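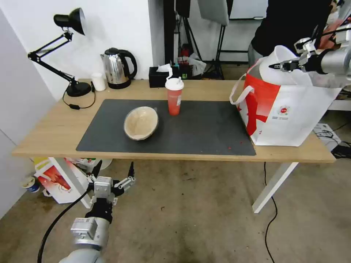 Wurkden Packing Floor — Staff Meeting, January 2026
Minutes taken by Delia Bravo

Present: Baltasar Aravena (floor lead), Lautaro Gallardo, Renata Ojeda, Kamonchanok Boonchu, Delia Bravo, and most of the early shift, who very kindly stayed on after a long day.

Baltasar opened by thanking everyone for the December rush, which he said he is still getting over, and he passed along a thank-you from the Palma store, where the gift orders went over very well. The December minutes were accepted with one fix (Renata's name was left off the sick cover list — sorry, Renata!).

1. The arms at the bagging table
Lautaro went over the first full month with the two arms. They handled 272 orders, and 73 of those needed a person to step in, mostly when a bag folded shut or a handle got in the way of the gripper. He feels that paper bags with rope handles are still the hardest thing we ask of them, and he would like to keep someone beside the table on every run for now. There was a good long talk about this. Kamonchanok said her wrists feel better than they have in years, now that she isn't opening bags all day, but that standing and watching is tiring in its own way, and she would gladly trade off more often. Agreed to try turns of two hours, starting with the next schedule.

2. Jobs and hours
Renata asked the question that she said a lot of people had been asking her in the break room, namely whether anyone's hours are going to be cut. Baltasar answered that no hours come off the schedule before summer, and that he would put that in writing. Past summer he doesn't know yet and didn't want to pretend he did. Several people said they appreciated hearing it plainly, though Renata would like the record to show that "before summer" is not very far away. So noted.

3. Training
Flodedier has offered 14 places on its setup course. Lautaro suggested that the first ones go to packers, as they know the bags and the breakables better than anybody upstairs, and this got a round of applause. Course time will be paid. Kamonchanok asked for a session in the evening too, for those with little ones at home in the mornings. Baltasar to ask.

4. Other business
The Samen order moves to the late shift. Please keep cables out of the walkway when you change over, and wipe down the mats at the end of the day.

To do: Baltasar — hours letter, evening course. Lautaro — new watch schedule. Delia — sign-up sheet by the time clock.

Meeting closed with coffee and the last of Renata's almond cake.

2 comments

Renata O.
Thanks for writing it all down, Delia. Will the letter go up on the board or come to each of us? I'd rather have my own copy.

Early shift packer
Two-hour turns sound fine to me. Can we get a stool?

Shares: 2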